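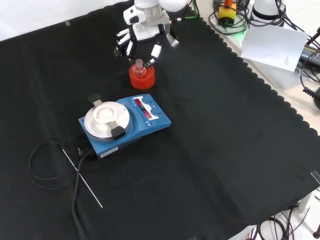 Lab Automation for Chemists, handout 3: notes from the Trurnura open day

Hi all. Some of you made it to the open day on Saturday, February 13, 2021 and some of you had a shift or a sick kid or just forgot, so I've written up what I told the group on the day, plus the bits I remembered on the bus home. Please read it before lab. The worksheet goes with it and Hadiza Lawal has the spare copies.

Why we went

Last month we spent two whole sessions on paper about moving glassware with machines, and I could see eyes glazing over by the second one. Trurnura was opening its doors anyway, Rami Smadi over there is an old classmate of mine, and he said we could stand near the bench as long as we stayed behind the floor line and kept our coats off the table. (Thank you, Rami!) The demo was all about handling: small flask, flask holder, stirring hotplate, one robotic hand. It sounds like nothing, and I could talk for a week about it.

What makes a flask hard

Think about how you pick up a round-bottom flask. You don't think, right? You go for the neck, or you cup the bulb, and your fingers sort out the rest. A program has to be told which of those it is doing. A round bottom also won't stand up by itself, so every pick starts from a holder and every place ends in one, or in a block on the hotplate. And clear glass is miserable for cameras. They see the cloth straight through it, or a shine off the shoulder, and the guess at where the edge is can wander.

Iara Mansilla asked me why they didn't use a plain two-jaw gripper and be done with it. Good question, and for a lot of jobs I'd say do exactly that! Two jaws are cheap, easy to program and easy to fix. A hand with several fingers gives you more ways to close around a curved thing, and you pay for it with more joints to control and more ways to get it wrong. I want you to be able to argue both sides of this in the worksheet. 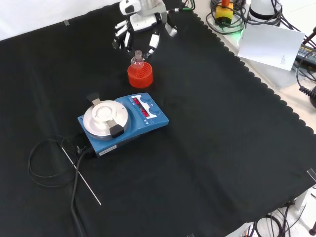 Fig. 2. Robotic hand over the stoppered flask in its holder, stirring hotplate to the left.

Have a look at the stopper in Fig. 2 when you do question 2. A stopper changes the plan. Suppose you grip high: are you holding the flask, or are you holding the stopper with a flask hanging off it? Arvid Myklebust spotted this before I got to it and I was very pleased – somebody does read the handouts.

Also find the emergency stop, the yellow box with the orange-red button, over on the bare part of the table. Before you run anything in our own lab I'll ask you where ours is, and you'll point at it without turning your head to search. I mean it.

The cap and the clamp

Flasks weren't the only thing on the bench. There's a red bottle cap in Fig. 3, held in the gripper. Caps are a different sort of problem from flasks: small, stiff, easy to see, and you usually want to turn them as well as lift them. Look at what the camera module is mounted on, too. A camera that rides along with the gripper gets a close view of the part you care about, but its view changes each time the arm moves, so you need to know where it sits relative to the fingers. That's the calibration business from January, for those who still have their notes.

Then the hotplate. It has a cylindrical block with a well on top of the plate, and a clamp bar running across. Both of them are things an arm coming in from the side could bump. Same goes for the thin probe rod. Qusai Jaber wanted to know if you'd model a rod that skinny as an obstacle, and my answer is yes, and make it fatter in the model than it is in life.
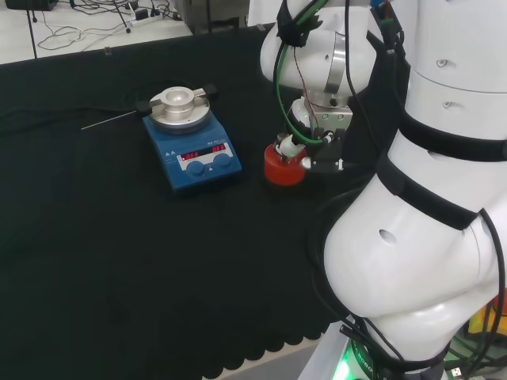 For next time

1. Write the steps for moving a flask from a holder to a heating block. Use everyday words, no code.
2. Do it again with a stopper in the neck. Mark every step that changed.
3. List what the arm must keep clear of on the bench, cables included.
4. Half a page: fingers or two jaws? Pick one and defend it.

Hand it in on paper or drop it in the Farah folder, whichever you like. If your sketch is messy, that's fine, mine are awful – just label things.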